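# Two-finger grippers for soft food - Jusum or Istby?

**Board: End effectors and tooling**

---

**flatpack_servo**

I'm putting together a two-arm bench for soft food handling and I have to choose a parallel gripper for each side. The shortlist is down to two, the Jusum and the Istby. Both will fit the flange pattern on my arms with an adaptor plate, and both come in under what I've got to spend (the Jusum was quoted at £949, the Istby at £913, before VAT in both cases).

What I need it to do:

- pick up bread rolls, steamed buns and similar without leaving dents
- lift a pan lid by its handle and put it down again flat
- run off the Dirnumley controller, as I already own two of them

I don't need speed. One pick every 15 seconds would be fine. I've read both data sheets and they give me stroke and maximum force, but neither says much about the bottom end of the force range, and that's the part I care about. Has anyone had either of them on soft things for any length of time?

---

**kettle_and_crank**

I've had the Istby for two winters, mostly on fruit. It's a good gripper for hard fruit and a poor one for soft. The lowest force setting you can ask for is still enough to mark a ripe pear. The fingers close evenly and it doesn't drift, I'll give it that.

If you go for it, budget for softer finger pads. The ones in the box are a hard rubber and they pick up every bit of flour and grease going.

---

**nineteen_teeth**

Disagree with the above on force. The Istby's minimum setting is fine if you control position and leave force alone. Measure the item, close to a bit under that width, stop. I've moved sponge cake with it that way. People reach for force control first when the thing they're picking up hardly varies in size.

---

**kettle_and_crank**

Shop-bought sponge comes out the same every time. Buns don't. Two from the same tray can be a good bit different in width once they've risen, and if you close to a fixed number you either miss the small one or squash the big one.

---

**nineteen_teeth**

Then look at the thing with a camera before you close. Everyone on this board has a camera.

---

**flatpack_servo**

There's a wrist camera on order but I'd like the gripper to be forgiving without it. Steam is going to be a problem for any camera near the pot in any case.

Does anyone run one of each? It crossed my mind to mix them and decide later.

---

**low_gantry**

I run a mixed pair and have done since September, so I'll answer at length.

My bench is at the MacBrayne workshop. It's a plain white table against the wall with one arm coming in from each side. The job I use for comparing hardware is moving steamed buns between an electric steamer and a plate, plus the glass lid. I chose it because it has a soft item, a rigid item with a handle, and a container with sides you can hit. If a gripper has a weakness it tends to show up in one of those.

The buns are harder than they look. The skin is smooth and slightly tacky, and the inside gives way before the skin does, so you can have a firm hold and a ruined bun at the same time. The tray makes it worse, as the fingers have to go down inside the rim without touching it and there isn't much clearance when a bun sits near the edge. The plate is the easy end.
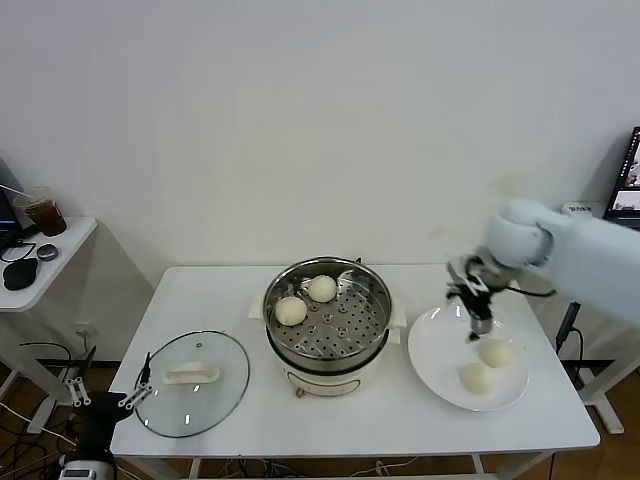
*Bun bench, lid off and lying to the left of the steamer. Black and silver gripper over the plate, white parallel fingers by the lid.*

The one over the plate is the Jusum, the white-fingered one is the Istby. I did 20 bun picks with each, tray to plate, with the arms swapped over for the second lot so each gripper had the same reach to deal with. Controllers were Dirnumleys on both sides.

**Jusum:** dropped none, left a visible dent in one. Force control goes low enough to be useful. The body is long, so you have to come in nearly vertical or it meets the rim of the tray.

**Istby:** dropped two, dented five. All the dents were on force control. I repeated a few on position control as nineteen_teeth suggests and it was better, but it then missed a small bun completely.

**Lid:** the Istby won this easily. The lid handle is a flat-sided block and the parallel fingers sit square on it. The Jusum will lift the lid, but it rocks on the way down and one side touches first.

So in my setup the Jusum does the food and the Istby does the lid, and I've stopped swapping them.

---

**kettle_and_crank**

Five in 20 sounds about right for the Istby.

Is the lid wobble down to the gripper or down to where you hold it? I'd expect any two fingers to rock if you're off centre on something that wide.

---

**low_gantry**

Bit of both. If I teach the grasp point by hand and get it dead centre, the Jusum is all right. Half a finger width off and it rocks. The Istby puts up with more error in that direction because the contact patch is longer.

---

**nineteen_teeth**

20 picks isn't many. With numbers like that you could get a different answer next month with a different bag of buns. And if the Istby had its original pads on and the Jusum didn't, you've tested pads.

---

**low_gantry**

Both had the pads that came in the box. I agree it isn't many. I'm reporting what I saw on one bench. If you want to run a few hundred and post them I'd read it.

---

**nineteen_teeth**

Might do. I've only got the Istby here so it would be half a comparison.

---

**torque_and_tea**

Nobody has mentioned cabling. The Jusum's cable comes out on the side and you need to leave a generous loop or it pulls on the connector when the wrist turns. I had an intermittent fault for three weeks that I blamed on the controller, and it was the cable. Leave more slack than seems sensible and then check it doesn't sweep across the table at full wrist rotation.

---

**low_gantry**

Seconded. Mine has a big loop back towards the arm for the same reason. It looks untidy and I'm leaving it alone.

---

**flatpack_servo**

Very useful, thank you. Some follow-ups for low_gantry:

1. Which Dirnumley firmware? I've heard the older one rounds the force value up.
2. Do you put anything over the arm to keep moisture off?
3. Do you keep the steamer switched on while the arms are working?

---

**low_gantry**

1. Whatever came on it, then updated once. The older one does round up. If you ask for a very small force you get the next step, and you can see it by closing on a kitchen scale. Update before you test anything.

2. The arm with the Jusum has a pale blue covering on it. The black arm is bare. The covering costs you a little movement at the elbow, so re-check your limits if you fit one.

3. Off for grasp tests. I steam the buns first, switch off, take the lid off and wait for the worst of the steam to clear. Running it live is a separate problem and I wouldn't mix it in with choosing a gripper.

---

**sprocket_meadow**

I'd say neither. For buns you want a soft finger, the silicone sort that curls round. There's no need to fight with force settings if the finger itself gives. I've picked up raw eggs with a cheap set run off an aquarium pump.

---

**kettle_and_crank**

Soft fingers won't pick up a lid though, and the lid was on the list.

---

**sprocket_meadow**

There are two arms. Put soft fingers on one and parallel on the other.

---

**torque_and_tea**

You then need an air supply and a valve, and the Dirnumley won't drive a valve without the extra board. It's doable but it's another box and another thing to go wrong. I had silicone fingers on for a while and they were lovely until they split at the base, which they did twice.

---

**sprocket_meadow**

Mine haven't split. What pressure were you running?

---

**torque_and_tea**

Higher than the maker says, so that may be on me.

---

**nineteen_teeth**

On the earlier point about updating the firmware - did that as I hadn't bothered before, and the minimum force on my Istby is lower now. Not by a lot. Enough that I'd want kettle_and_crank to try the pear again before calling it a poor gripper for soft fruit.

---

**kettle_and_crank**

Mine isn't on a Dirnumley, it's on the maker's own box, so it won't change anything for me. Fair point for flatpack_servo though.

I still wouldn't buy two of them for this job.

---

**flatpack_servo**

I've ordered one Jusum and one Istby. The difference in price is small enough that it didn't come into it. Jusum on the food side, Istby on the lid side, same as low_gantry, and I'll update both controllers before I bolt anything on.

I've also asked for a second set of pads for the Istby in the softer grade. Delivery is quoted as three weeks for the pads and less for the rest, so the first tests will be on the originals.

low_gantry, could you post the grasp height you use inside the tray? I've got a similar steamer and I'm trying to work out whether I need longer fingers.

---

**low_gantry**

Fingertips stop a few millimetres above the tray floor. Don't go right down, the floor is perforated and a narrow fingertip can catch in a hole. Standard fingers reach on mine with the arm vertical. Measure your rim height first, as mine is a fairly shallow tray and a deep one would be a different matter.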